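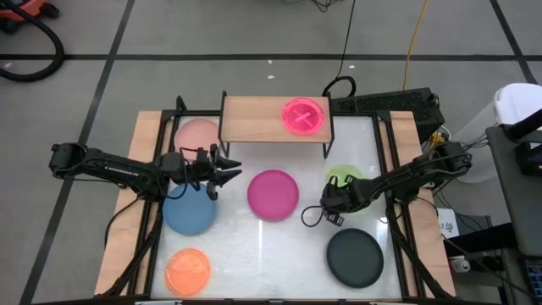
How Does a Robot Learn to Pick the Right Plate?

A robot arm has no idea what a plate is. It has motors, a gripper and a camera, and it needs rules or practice before it can do anything with them. At the Plurkance lab in Etby, Madhu Pathak and Hartmut Bauerfeind study the practice part.

Their method is called learning from demonstration. A person guides the arms through a job, such as picking up a plate and putting it on a shelf. The computer saves what the camera sees and how each joint moves, many times per second. One full run is called an episode.

The team recorded 2,000 episodes with plates of different colors. The plates were moved to new spots between episodes. If a plate always sat in the same spot, the computer could learn the spot and ignore the color.

Next comes training. A program called a neural network looks at a saved picture and guesses the next movement. The guess is compared with what the person did, and the program is adjusted to make the error smaller.

Then comes the test. The robot hears a color and must choose alone. In September it made 121 tries and got 9 wrong. Most mistakes were between colors that look alike to a camera, such as two shades of pink. Bright light on a shiny table makes this harder.

Try it yourself
Put cups of different colors on a table. Write down every movement your hand makes to lift one of them. Can a friend follow your list with closed eyes?

Words to know
Gripper: the part of a robot that holds things.
Joint: a place where the arm bends or turns.
Episode: one recorded run of a job, from start to finish.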